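The woman who will not throw away a cable

The workshop is in Gronow, behind the old bus depot, and the door is so low that I hit my head on it both when I came in and when I went out. The owner has repaired small electrical things for 13 years under the name Silleo. She asked me to leave her own name out of the article. "People should bring me the lamp because the lamp is broken," she said. "They don't need to know who I am."

I came in July to speak with her about wire. It sounds like a dry subject, but in her trade it is half of the work. When a radio or a sewing machine stops, she said, people imagine that something deep inside has burned. Very often it is a lead that has broken close to its connector, where it has been bent again and again.

"I look at the ends first," she said. "The middle of a wire has an easy life. The ends do all the suffering."

She learned this in Hallden, in a firm where she tied wires into bundles for heating controls. It was piece work. On her best day she made 113 bundles, and she still remembers the number because the foreman wrote it on the wall in chalk. After that day he expected it from everybody, and for some weeks her colleagues did not sit with her at lunch.

I asked her what makes loose wires so difficult to handle. She thought for quite a long time before she answered.

"A screw stays a screw. You put it down and it has the same shape when you come back. A wire remembers how it was rolled, and it wants to go there again. You pull the green one and the purple one comes too."

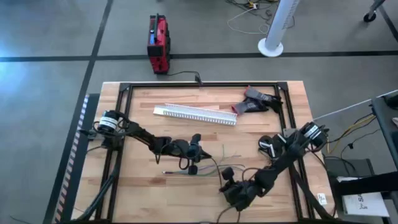
She always begins in the same way, with the strands laid out along the wood and all of them going in one direction. Only after this does she choose one and follow it with her fingers from the connector to the other end. She never pulls from the middle. If a strand stands up from the rest, she leaves it until its turn comes.

Colour helps her less than I had expected. "In a factory the colours mean something," she said. "In a thing that has been repaired three times by three uncles, they mean which wire the uncle had in his drawer." Grey is the one she likes least, because under a lamp in the evening it looks almost like white, and white looks like yellow.

About the surface she has strong opinions. In Hallden they worked on rubber mats, and she found that the thin leads stuck to the mat and turned over when she wanted to slide them. She prefers wood, and she oils it twice a year. Some customers tell her it is too nice for such work. She does not agree – a table is for working on, she says, and scratches can be sanded.

The price list hangs next to the door. A new lead with connector costs 790 in the local money, and a simple repair of the old one costs 711. I said that the difference was small, and that most people surely take the new one. She laughed at me a little. "Here they take the repair. Then they put the rest in a jar."

Old leads that are still good go into tins, sorted by length. The tins once held Skesik biscuits, and she admits that she bought more of the biscuits than she wanted to eat. The short leads are the most useful, she told me, and she is always running out of them.

Before I left, I took from my bag a headphone cable that had worked only on one side since the spring. She bent it slowly near the plug and nodded. I could collect it after four o'clock, she said, and I should mind the door.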